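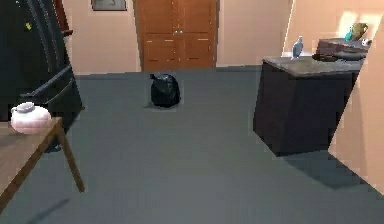

The Drurura Yeast Culture Kit contains live baker's yeast on agar slants, along with the plates, loops and indicator a class needs to grow it and watch it respire. It was put together by Ginex for middle school and high school biology, and it is also bought by homeschool families and science clubs. Nothing in it needs a laboratory cold room. A kitchen refrigerator like the tall black one with the freezer drawer underneath is fine for storing the slants, as long as they go in the refrigerator part. Never put them in the freezer drawer. A magnet on the door is handy for holding the date card that comes in the box, so that anyone reaching for the slants can see when they have to be used.

Item name: Drurura Yeast Culture Kit
Maker: Ginex
Distributor: Ruotsalainen School Supply
Organism: Saccharomyces cerevisiae, non-pathogenic
Grade level: middle school through first-year college
Class size: 6 working groups
Shelf life: 9 weeks from packing date, refrigerated
Page last updated: Thursday, May 16, 2019

What is in the box

2 agar slants of live yeast, sealed
11 poured agar plates, stacked and taped
Sterile inoculating loops, single use
Dropper bottle of methylene blue stain
Dropper bottle of bromothymol blue indicator
Packet of dextrose powder
Fermentation tubes with caps
Date card
Teacher guide and student sheets, printed

You will need to supply a microscope, slides and coverslips, distilled water, safety glasses, gloves and a warm place to leave the plates. An incubator helps but a cupboard in a heated room will do the job. Growth is slower in a cold room and you should plan for that.

How the kit is used

The teacher guide is written for two class periods with a gap between them. In the first period each group streaks a plate from the slant and sets up its fermentation tubes with yeast, water and dextrose. The tubes start giving off gas during the same period if the water is warm enough. Students mark the gas level on the tube and record it on their sheet.

In the second period the plates have grown. Colonies of this strain are cream colored, round and smooth, and they have a bread smell that most students recognize. Students pick a little from one colony, stain it and look at it under the microscope. At high power budding cells are easy to find. The stain also lets them tell living cells from dead ones, as dead cells take up the blue and living cells mostly stay clear.

The bromothymol blue is for the carbon dioxide test. Gas from the fermentation tube is led into the indicator and the color moves from blue through green to yellow. The tubing for this step is not included. Aquarium tubing from any pet store fits the caps.

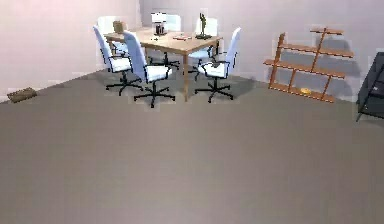

Groups that finish early can run the sugar comparison on the last student sheet. It asks them to repeat the fermentation with table sugar, with milk sugar and with no sugar at all. Milk sugar gives little or no gas with this yeast, and the guide explains why in terms of the enzyme the cells are missing. This part of the guide was rewritten for the current edition by Jurgita Žukauskas, who taught ninth grade biology before joining Ginex. The older edition had the answer printed on the student side of the page – if you still have those sheets, please use the new ones.

The spare plates are meant for controls and for accidents. We suggest leaving one closed and one open on a shelf while the class works, then incubating both with the rest.

Storage and handling

Refrigerate the slants on arrival. Keep them upright with the caps snug. The plates should be stored upside down in their sleeve so that moisture does not drip onto the agar. A few drops of water inside the lid are normal.

The stain and the indicator can be kept at room temperature, away from sunlight. Methylene blue will mark skin, clothes and countertops, so cover the work surface with paper.

Take the slants out the evening before class. Yeast straight from the refrigerator will grow, but it takes longer to get going and the first fermentation readings may be disappointing.

Do not store cultures in a refrigerator that is used for food. If the only one you have is in a staff kitchen, ask for a separate one or have the kit shipped closer to the day you need it.

Safety and disposal

Baker's yeast is not considered harmful to healthy people, but anything growing on an open plate might be something other than yeast. Tape plates shut after streaking and open them again only for the staining step. Plates with fuzzy or brightly colored growth should stay taped. No eating or drinking during either class period, and hands should be washed at the end of both.

To dispose of the cultures, autoclave the plates and slants, or soak them in fresh household bleach solution overnight before bagging them for the trash. Check with your school about local rules. Safety data sheets for the stain and the indicator are printed at the back of the teacher guide.

Ordering and shipping

Kits are packed to order and leave the warehouse early in the week so that they are not sitting in a truck over the weekend. Please give a date when someone will be there to take the box in. For the start of the school year we recommend ordering well ahead, as September is our busiest month and delivery dates fill up.

In very hot weather a cold pack is added at no charge. If a slant arrives cracked or dried out, write to Tiina Sjöberg in customer service with a photo and the lot number from the date card, and a replacement will be sent.

Live cultures cannot be returned. Unopened stain, indicator and tubes can be.

Refills and related items

Drurura Refill, slants and plates only. Same strain, same shelf life. Does not include stain, indicator or guide.

Drirnitwood Slide Box. Wood box with felt-lined slots, for schools that want to keep permanent mounts from the staining step. The slides in this kit are temporary wet mounts and will dry out.

Extra teacher guide. Printed copy, current edition. Please state the edition on your old copy when ordering, as the student sheets are numbered differently.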